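Tamuno 暮らしの掲示板 ＞ 洗濯・衣類の手入れ ＞ 綿Tシャツの首まわり、みんなどうやって守ってる？

投稿者：Omolara Oyewole
2021年7月4日

暑くなってきて毎日Tシャツです。そして毎年この時期、引き出しから出した去年のTシャツの首がでろんとなっているのを見て悲しくなります。

でも今年はちょっと違うんです！二月から洗い方と干し方を全部見直して、同じ綿のTシャツをずっと着回しているのですが、首まわりがまだしっかりしています。うれしくて誰かに話したくて仕方ないので、ここに書かせてください。

変えたところは次のとおりです。

・洗濯ネットに入れるとき、裏返して首を内側に折り込む
・脱水を短くする（うちの洗濯機だといちばん短い設定）
・ハンガーは裾から入れる。首からは絶対に入れない
・干す前に台の上で一度形を整える

最後のがいちばん効いている気がします。前は洗濯機から出してそのままハンガーにかけて、肩をぱんぱんと叩いて終わりでした。今は台に広げて、脇の縫い目が真横に来るように直して、それから首のリブを指で寄せるように戻しています。リブって寄せると素直に縮んでくれるんですよ。引っ張る方向にばかり触っていたんだなあと反省しました。

作業台には薄い黄緑がかった布を敷いています。下が滑らないだけで、縫い目を合わせるのがびっくりするほど楽になります。 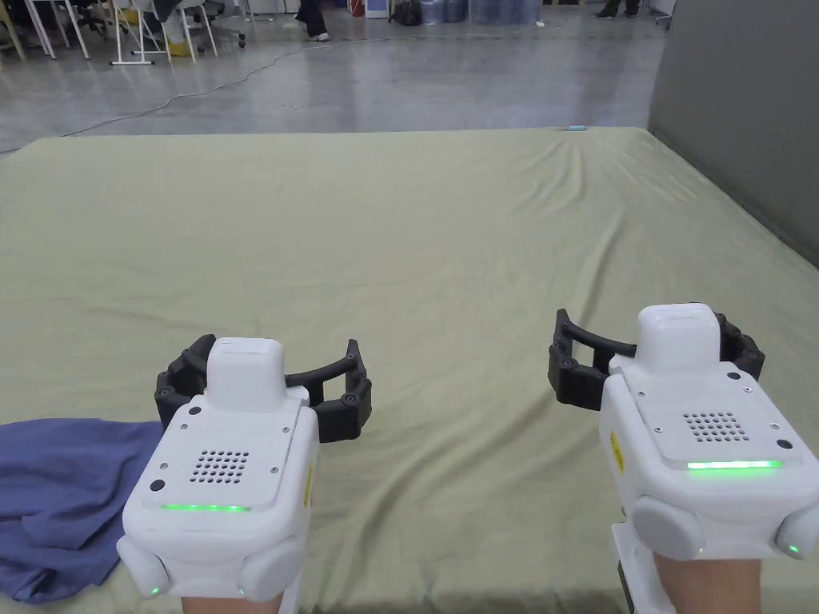 それで、縫い目を合わせるときのコツなんですが、先に肩線から決めるのがおすすめです。脇から合わせると、安いTシャツはもともと生地がねじれていたりするので、いつまでたっても合いません（片方を直すと反対側がずれる、あの無限ループです）。肩線をまっすぐにして、次に首、それから脇、裾は最後。裾は多少ずれていても着たら分かりません！

皆さんの首まわり対策もぜひ教えてください。特に、干すのはハンガー派か平干し派かが知りたいです。

投稿者：Onyekachi Isah

待ってましたこの話題。ハンガー派です。

首から入れないのは大賛成。ただ、裾から入れてもハンガーの幅が広すぎると肩に角が出ませんか。自分はDidholmの細いハンガーを使っていて、肩先より少し内側で止まる幅がいちばんきれいに仕上がると思っています。あれは先端が丸いので跡もつきにくいです。

それと脱水の話。短くするのは分かるけれど、短すぎると水の重みで身丈が伸びますよ。首は守れても着丈がワンピースになる。うちは兄のTシャツでやらかしました。短くするにしても限度があるというのが自分の意見です。

投稿者：Asabe Osagie

平干し一択です。

綿の天竺編みは縦に引っ張られると素直に伸びるので、吊るした時点で負けだと思っています。ネットを二段にできる平干し台を買ってからは、首も丈も買ったときのままです。14年前のTシャツがまだ現役だと言うと皆さん笑うんですけど、本当に現役です。色はさすがに抜けました。もとは紺だったはずが、今は空のような色になっていて、それがまた気に入っています。

投稿者：Onyekachi Isah

＞Asabe Osagieさん
14年はすごい。でも平干しって場所を取りませんか？家族の分まで全部となると、うちのベランダでは無理です。梅雨どきは乾くのも遅いし、部屋のにおいが気になります。伸びない代わりに生乾きになったら本末転倒では。

投稿者：Asabe Osagie

場所は取ります、そこは認めます。なので全部はやりません。首を守りたいお気に入りだけ平干しで、寝間着用は吊るしています。

生乾きについては、扇風機を下から当てると驚くほど早いですよ。上からではなく下からです。平干しで乾かないのは裏側に空気が通らないからで、下から風が来れば吊るし干しとそんなに変わりません。床に直に置いている人は、まず台の脚を高くしてみてください。

投稿者：Asabe Usman

洗剤の話も混ぜていいですか。

首が伸びる原因は物理的な力だけだと思っていたのですが、皮脂が残っているとリブの戻りが悪くなる気がしています。気がする、だけです。根拠はありません。でも首の内側だけ固形石けんで先に軽く洗うようになってから、あの波打つ感じ（わかりますか、ワカメみたいになるあれ）が減りました。

私が使っているのはPlisodisの無香料のものです。近所で1,462円でした。安くはないですが、首にしかつけないのでまったく減りません。

投稿者：Omolara Oyewole

たくさんの返信ありがとうございます！ワカメ、わかります！！ぴったりの表現すぎて声が出ました。

＞Onyekachi Isahさん
着丈のこと、言われて測ってみたら、いちばん薄手の一枚だけ確かに伸びていました。首ばかり見ていて気づきませんでした…。薄手のものは脱水を一段長くしてみます。ハンガーの幅も大事ですね。うちのは全部ばらばらで、クリーニング店の針金のものまで混ざっています。

＞Asabe Osagieさん
下から風、今日さっそくやってみます。お気に入りだけ平干しという割り切りもいいですね。

＞Asabe Usmanさん
石けんは盲点でした。柔軟剤はどうしていますか？私はTシャツには入れない派なのですが、家族からごわごわすると言われます。

投稿者：Asabe Usman

柔軟剤は入れません！タオルにも入れません。ごわごわは干す前によく振るとだいぶましになります。乾いてからもう一度振るとさらにふわっとします。

あと、乾燥機を最後に少しだけ、という手もありますよね。綿は縮むから怖いと言われますけど、伸びかけた首にはその縮みが味方になるんじゃないかと。どなたか試した方いませんか。

投稿者：Asabe Haruna

試しました。やめたほうがいいです。

首は確かに締まりました。でも身丈も一緒に縮んで、おまけに洗って着るとまた首だけ先に伸びてきます。身頃は短いまま首だけ元どおり。つまり全体のバランスが前より悪くなりました。首だけ縮めたいなら、スチームアイロンを浮かせてリブに蒸気を当て、手で寄せて冷めるまで待つ方法のほうがずっといいです。冷める前に触ると戻ってしまうので、そこだけは我慢してください。

それからもうひとつ、水を差すようで悪いのですが、干し方で差がつくのはもともとリブがしっかりしたTシャツだけだと思います。リブの幅が細くてぺらっとしたものは、何をしても伸びます。自分は買うときに首を軽く広げてみて、ぱちんと戻るかどうかだけ見ています。

投稿者：Onyekachi Isah

買うときにそれをやると店員さんの目が気になりませんか（笑）

でも言いたいことは分かります。ただ、何をしても伸びる、は言いすぎだと思う。自分の持っている安いTシャツは8枚とも同じ店の同じ型で、裾から入れる干し方にしたものと前からのやり方のままのもので、夏の終わりには見てすぐ分かる差がつきました。安物こそ干し方だと思っています。

投稿者：Asabe Haruna

店員さんのことは考えないようにしています。

同じ型で差がついたのなら、それは認めます。うちのは首から頭を入れるときに家族が思いきり引っ張って着るので、干し方以前の問題かもしれません。着るときの癖はどう直したらいいんでしょう。何度言っても、両手で首をぐいっと広げてから頭を入れるんです。

投稿者：Asabe Osagie

それ、うちの子もです！

うちでは、裾をたぐって首の穴のすぐ下まで集めてから頭を通す、という着方を教えました。靴下をはくときと同じ要領です。集めてあると引っ張らなくても頭が通るので、自然と広げなくなりました。脱ぐときも首の後ろをつかまずに、腕を先に抜いてから。

大人に教えるほうが大変かもしれませんね。夫は今でも背中をつかんで一気に脱ぎます。

投稿者：Omolara Oyewole

着方と脱ぎ方！そこまで考えていませんでした。私も後ろをつかんで一気派です。今日から直します。

ところで、たたみ方についても聞いていいですか。せっかく首を守って乾かしても、引き出しの中で首がつぶれていたら意味がないですよね。今までは縦に半分に折ってから三つに折っていたのですが、それだと首の真ん中に折り目がつくんです。

そこで最近は、首が折れないように両脇を後ろに折って、首が正面に平らに残るたたみ方に変えました。たたむ前には必ず両端を持って、横にぴんと張ります。青い綿の一枚なんかは皺になりやすいので、ここを省くと仕上がりがまるで違います。強く引くと今度はそこが伸びるので、加減は必要です。生地が張ったら、それ以上は引かない。

張ったら台に下ろして、手のひらで真ん中から外へなでます。アイロンを出すのが面倒な私には、これで十分なんです。

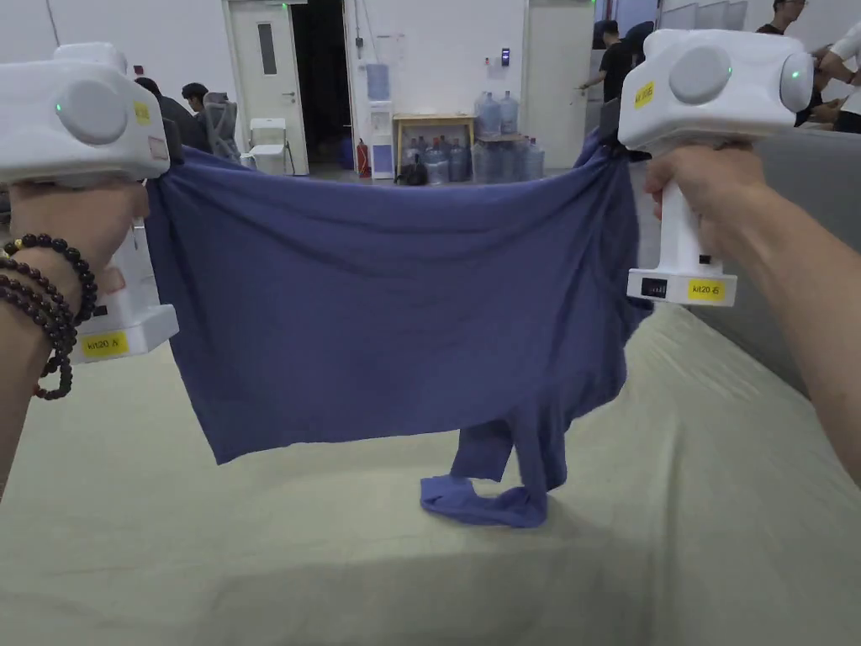 Asabe Usman：横に張るの、私は反対です！綿の編み地は横にもよく伸びるので、縦に軽く振ってから台に置いて、あとは手でなでるだけにしたほうがいいと思います。横に張ると身幅がじわじわ広がりませんか？ 前に気に入っていたボーダーが、一夏で箱みたいな形になってしまって、原因はたぶんそれだったと思っています。たたみ方そのもの、首を正面に残すやり方は大賛成です。

投稿者：Onyekachi Isah

横に張るの、自分はありだと思います。

縦に伸びたものは横に張ると少し丈が戻るんですよ。編み地なので、片方に伸びればもう片方が縮む。吊るし干しで縦に伸びた分を、たたむ前に横に張って帳消しにする。ハンガー派としてはむしろ理にかなっています。平干し派の人がやると、確かに横ばかり伸びるかもしれません。

投稿者：Asabe Osagie

なるほど、それは面白いです。平干し派は横に張らない、ハンガー派は横に張る、で両方正しいのかも。

ボーダーは柄があるから、ゆがみが目立つんですよね。逆に、縫い目を合わせる練習にはボーダーがいちばんだと思います。線が教えてくれるので。

投稿者：Asabe Usman

なるほど！そう言われると、あのボーダーは平干ししていました。だから箱になったのか…。長年の謎がこんなところで解けるとは。

じゃあ反対は半分取り下げます。吊るしていた人だけ、張ってよし。

投稿者：Omolara Oyewole

すごい、すごく勉強になります！私は吊るしてから張っていたので、知らないうちに帳尻が合っていたみたいです。

ただ、さっき書いた薄手の一枚は丈が伸びたままなので、張り方が足りなかったのかな。それともやっぱり脱水でしょうか。

投稿者：Onyekachi Isah

脱水だと思います。水を含んだままの重さは、あとから張っても取り返せません。

投稿者：Asabe Haruna

収納の話に戻りますが、立てて入れるか重ねて入れるかでも首の持ちは変わりますよ。

自分は以前、引き出しにぎゅうぎゅうに立てて入れていました。見た目はきれいで選びやすい。でも隣同士に押されて首が波打つんです。今は立てるのは同じでも、手のひらがすっと入るくらいの余裕を残しています。余裕を作るために何枚か手放しましたが、手放したのは首の伸びたものばかりだったので、ちょうどよかったです。

Nollotthorpeにいたころは湿気のひどい部屋に住んでいて、立てて詰めると真ん中のものだけかび臭くなりました。湿気の多い地域の方は、余裕を多めに取ったほうがいいと思います。

投稿者：Asabe Osagie

かびは怖いですね。うちは引き出しの底にすのこを敷いています。

首の伸びたTシャツを手放すとき、皆さんどうしていますか。私は切って窓ふき用にしています。綿のTシャツは使い込んだものほど水をよく吸って、毛羽も残らなくて最高です。リブの部分は輪のまま切り取って、電源コードを束ねるのに使っています。伸びきったリブの第二の人生です。

投稿者：Onyekachi Isah

リブでコードを束ねるのはいいな、それはやります。

うちは自転車のチェーン拭きです。ウエスは買ったことがありません。

投稿者：Asabe Usman

私は裂いて紐にして、かぎ針でマットを編んでいます！色の薄いものと濃いものを交互にすると渦巻きみたいになって楽しいですよ。玄関用の小さいのが6枚分のTシャツでできました。脇に縫い目のないTシャツだと、輪のまま長くつながって取れるので編みやすいです。

投稿者：Omolara Oyewole

マット！！やりたいです。紐の幅はどのくらいに切ればいいですか？指二本分くらい？

それから、さっき扇風機を下から当てる方法を試しました。いつも夕方まで湿っている脇の縫い目のところが、お昼を食べ終わるころには乾いていました。平干し台を買うかどうか、本気で迷い始めています。二段のものは上の段の重みで下がたわんだりしませんか？

投稿者：Asabe Osagie

二段でもTシャツくらいなら平気です。セーターを載せるとたわみます。うちのは上の段に薄いもの、下の段に厚いものと決めています。

洗ったあとに網の部分だけ外せるものを選ぶと楽ですよ。案外ほこりがつくので。

投稿者：Asabe Usman

＞Omolara Oyewoleさん
指二本だと太いマットになります。初めてなら逆に太めのほうが早くできて楽しいかも。私は指一本と半分くらいです。切ったあと端を持って軽く引くと、くるんと丸まって紐らしくなります。ここは思いきり横に張ってください！

投稿者：Asabe Haruna

スチームで首を寄せる方法、書き忘れがありました。濃い色のものは裏返してからにしてください。表から当てたらリブのところだけてかりました。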